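Drawers, mostly

Mon 16 July

I have been at Prinmont for nine years, all of it in returns. When somebody sends back a small cabinet or a storage unit, it comes to us, and we check whether it can be sold again. For most of that time the job was opening and closing things. You pull the drawer, look inside, feel along the walls, push it back, and write down what you found.

In the spring the company decided to automate the opening and closing. The supplier is a firm called Tratley, and the software that plans the movements is Jumis. Before anything gets tried on the floor it gets tried in simulation, and three of us from returns were asked to sit in on those reviews on Monday mornings. I said yes partly to get off my feet.

The first surprise was how much time goes into one drawer front. We spent a whole morning on where the fingers should be before they close. I have opened more drawers than I could name and I never once thought about that.

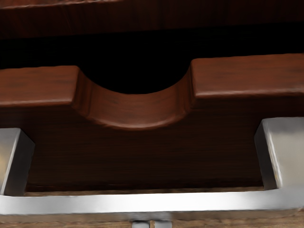
Do we still inspect every piece ourselves?
For now we do. The plan is for the arm to handle the opening and closing, and a person still looks at the inside and decides the grade.

The cabinet in the simulation is a good match for one we see a lot. It has a rounded notch in the top edge of the drawer front and a metal handle lower down. Rimantas Juška, who has the bench next to mine, always uses the notch. I use the handle. The Tratley people asked us which one was right, and we argued about it long enough that they wrote down both.

They went with the handle. A bar is easier for a gripper to close on, and the notch was shaped for a human finger anyway. Rimantas pointed out that when a handle comes in loose, the notch is the only way to get the drawer open without making it worse. They added a loose handle to the list of cases that get sent to a person. That list was short when we started and it is a good deal longer now.
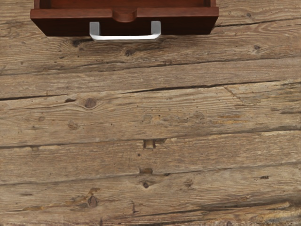 Did anyone lose their job over this?
Nobody in returns has been let go so far. Two people moved to packing, one because she asked to and one because he was told to, and I don't think those should be counted as the same thing.

What changes for the rest of us is harder to put on a slide. My wrists are better in the weeks when I do reviews, and I would be lying if I left that out. On the other hand, the talking goes away. At the benches you talk all day, because your hands know the work. In front of a screen you have to watch, and people go quiet.

Latrice Whitfield runs our shift and has been fair about it. She got us 60 minutes of paid training a week, written into the schedule, so it doesn't get eaten when a truck is late. She also asked for the grading to stay with the people who do it now, at the same rate. That part has been agreed to in an email but not in the contract, and I would like to see it in the contract.

The last review covered stacked pieces. We get those all the time, one unit sitting on another because the floor is full, and you have to pull the lower drawer without shifting what's on top. A person leans a hip against it. The arm has no hip, so it has to pull slower and straighter. I asked what happens if the drawer sticks. The answer was that it stops and calls one of us.

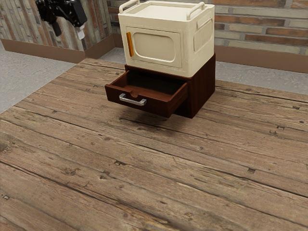 Storage box on top, cabinet underneath with the drawer out.

The first real station is supposed to go in by the loading door, where the tape machine is now. I don't know yet where the tape machine goes. Next Monday we look at doors that open sideways, and Rimantas is bringing a list.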